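**Shelf log, May. Start 7 am, kettle broken again.**

Third go at the stationery bay. The Skevgate people want the middle shelf "refreshed" and have sent a two-page sheet on how to do it, which I have now read twice without finding the part where anyone tried it on an actual shelf. Their claim is that pens shown loose in mesh pots sell better than pens in boxes. The figure on the sheet is 12 per cent. No word on what was measured, for how long, or against what. I'm writing it down so that we can laugh or eat our words later.

What the sheet asks for:

- pens out of their cartons and into pots, one colour to a pot
- pots in the centre, at hand height
- boxed sets at an angle to one side, fronts showing
- glue at the far end, away from the pens
- price sign hung from the shelf above

I've no quarrel with one colour to a pot. Mixed pots look cheerful for an hour and after that you can't tell what's run out. The angled boxes I like less. A straight row can be pushed back and faced up in seconds, but a slanted one goes over like dominoes when somebody pulls from the middle, and then it gets pushed back straight anyway by whoever is passing.

Also unclear to me how caps are meant to stay on. The Flundia pens we tried in the last round came in a sealed carton of 20, and once the carton was open the caps wandered. We found them in the bottom of the pot and once in among the glue. The sheet says "regular light tidying". I'd like to know whose.

Set it up as asked all the same. Blue caps in the left pot, green pens in the right and a bit further back. Neon sets slanted on the right, yellow glue bottles off to the left in front of the white and blue box. The green and yellow Special Offer sign is up on the lip above.

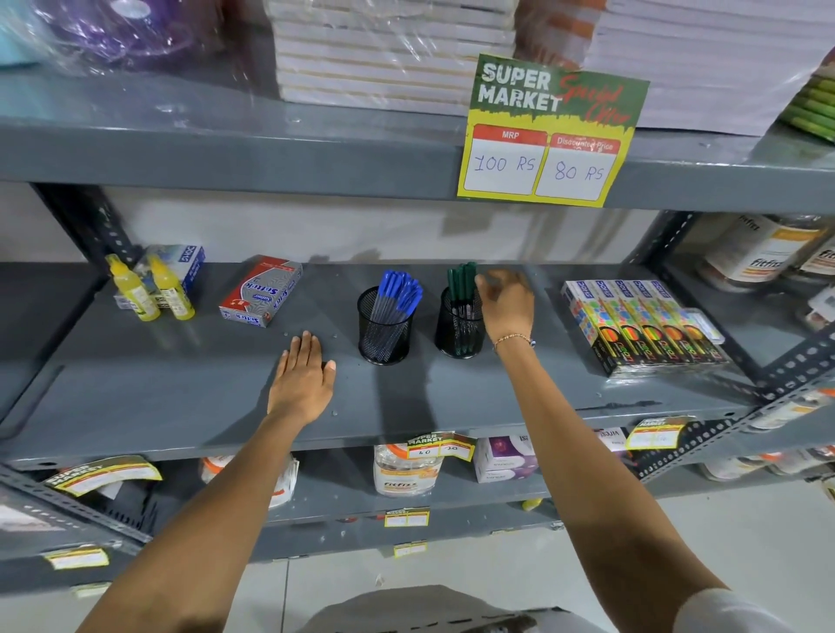 One reader of the draft of this entry has already written in the margin that the pots aren't the trouble, the depth of the shelf is, and that I'd get the same result with the cartons left shut if I simply brought everything forward by a hand's width. Fair point. I don't have an answer to it. If we change the pots and the depth in one go we'll learn nothing about either, so the depth stays as it is for this round, and the margin note gets its own round afterwards.

Other things that bother me:

The shelf surface. There are specks all round the pots and I don't know what they are. I'm not blaming the pots for it, but a grey shelf shows everything, and mesh lets whatever falls in at the top come out at the bottom. Wipe and look again before anybody writes "pots are dirty" on the sheet.

The fitfizz tubes. They're at the deep right-hand end behind the neon sets, partly in shadow, and they have no business in stationery as far as I can see. The plan from Palaniappan has them down as "adjacent impulse". I have them down as lost. Leaving them where they are because the plan says so, and noting that I said so.

The sign. It throws in a second change at the same time as the pots. If sales go up, was it loose pens or was it red lettering saying Special Offer? Asked Skevgate by email and got a reply about the "whole shelf experience". So whatever number comes out of this, I won't be signing it as a result for the pots alone. Would prefer a week with the sign down. Was told no.

Dekov, who make the pots, say the mesh will carry 400 grams without bending. Nobody fills a pen pot with 400 grams of anything. What I'd like from them is whether it stays upright when a child takes hold of the rim, and there's no number for that. Will try it myself with a finger and a full pot.

To do:

- wipe shelf, check for specks at close
- weigh one full pot, out of spite
- tip test, full and half full
- count loose caps at close, blue pot only (can't face both)
- ask again about the sign
- replace kettle

Betting column: I say the neon sets are standing straight again by noon. Anyone who disagrees, initial underneath.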